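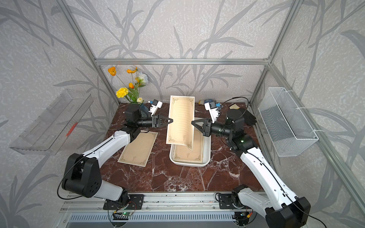 Sheets of decorative paper on the marble-patterned tabletop, with vase and flowers at the back.

Flinduvo: decorative paper recovery in Clukbridge
Progress report to the Zeleke Fund, period ending February
Prepared by Sumeya Belay

1. Status

Work package 1 (collection) is complete. Work package 2 (sorting and pulping trials) is in progress and is expected to finish within the current grant. Work package 3 (guidance for retailers) has not started. There is no change to the scope agreed at the outset.

2. Collection

Decorative paper was accepted at two drop-off points in Clukbridge: the library entrance and the market hall. The target for the period was 500 kg, and the target was met. Contamination was mainly adhesive tape and ribbon. Tissue paper was kept in separate sacks from the start, as it breaks down at a different rate from wrapping paper and would have distorted the trial results.

The market hall sacks were heavier on average but of poorer quality. They included card sleeves, bubble mailers and a quantity of plastic film printed to look like paper. Signs at the hall have been reworded and now show the scrunch test (paper that springs open after being scrunched should go in general waste). The library signs are unchanged.

3. Sorting

Material is sorted into four grades: uncoated, coated, tissue, and reject. The reject grade covers foil, glitter and laminated stock. Coated paper has been the most difficult to classify by eye. A matt varnish is easily missed under diffuse light, and the sorters now tilt each doubtful sheet towards a lamp before grading it.

A reference book of 100 swatches has been made up from the collected stock, each marked with its grade and the result of a tear test. A second copy is held at the pulping site.
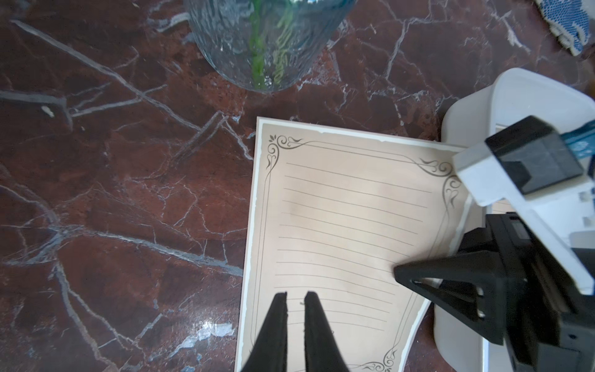
The marble surface from above, with the base of the glass vase.

4. Pulping trials

Trials are run by Cimow under the service agreement already lodged with the Fund. Uncoated paper pulped cleanly in a standard cycle. Coated paper needed a longer soak and left flakes on the screen. Heavily inked sheets gave a grey-brown pulp — acceptable for board, unsuitable for anything lighter.

The tissue trial was stopped early when a pump seal failed. The seal has been replaced and the batch will be repeated in full.

5. Budget

Spending is within the approved total. Sack purchases came in under budget. Transport is over by £1,000 after extra runs from the market hall, and we request permission to move this sum from the printing line, where there is an underspend.

6. Risks

Storage is the main concern. Paper awaiting sorting is kept in a shared unit with no heating, and damp stock cannot be graded reliably. Pallets have been raised off the floor and a humidity log is kept.

7. Next period

Repeat the tissue batch. Complete the coated paper series at the longer soak time. Draft the retailer guidance and send it to the Fund for comment before it is circulated.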